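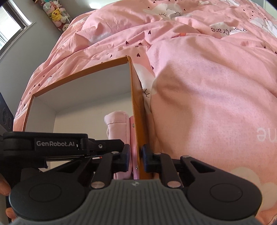 Search this notebook Go
Bench notes > Handheld grippers > Faults > Jaw width

We use cookies to keep you signed in. Accept / Settings

Monday, August 21, 2023

Jaw width on the right-hand unit is wrong after a hard close. Priit Urbonaitė found it while reviewing the bedroom set (pick up box by the side wall, move soft items in and out, two-handed). Of 129 episodes, 14 have a closed width that doesn't return to zero when the jaws are empty. The left unit is clean throughout.

The first bad one is episode 53. Width reads normal up to the grip on the box wall, then jumps in a single sample and carries the offset to the end of the file. Restarting the recorder clears it, so the next episode often looks fine. The range check at upload passed all of them. It only looks at minimum and maximum, and the offset is small enough to stay inside the limits.

First guess was dropped packets. Wrong. Sample counters are continuous across the jump in every file I opened.

Second guess was the pads compressing. Also wrong, the offset stays after release.

Took the right unit to the bench and clamped the body. Closed on the steel gauge block by hand, slowly: no error. Closed fast, with one jaw loaded from the side: error on the third try. The encoder magnet is turning on its shaft. You can see it with a paint mark across the hub and shaft — the two halves of the mark no longer line up. The set screw was snug but there is no thread locker on it. Kasprzak's build sheet from February calls for it. I can't tell from here whether the step was skipped or the compound never cured.

Side loading matters. With one pad inside a box and the other outside, the wall is rarely square to the jaws and the operator twists to follow it. Our acceptance test closes straight on a block and never does this.

Done today:
- hub cleaned, screw reset with medium thread locker, left to cure overnight
- paint mark on both units, to be checked before each session
- 14 episodes moved to quarantine, not deleted
- asked Uthai Mahawong at Plurard to hold the training export

Uthai wants to know if the files can be corrected by subtracting the offset. Possible for most. Not for 117, where the magnet moved twice and the second slip happens with the jaws partly closed, so there's no zero to compare against. I would drop that one.

Open:
- add empty-close check at start and end of every episode
- side-load test, 20 fast closes, after cure
- Bimedbridge has units from the same build, send them the paint mark method
- left unit screw not yet opened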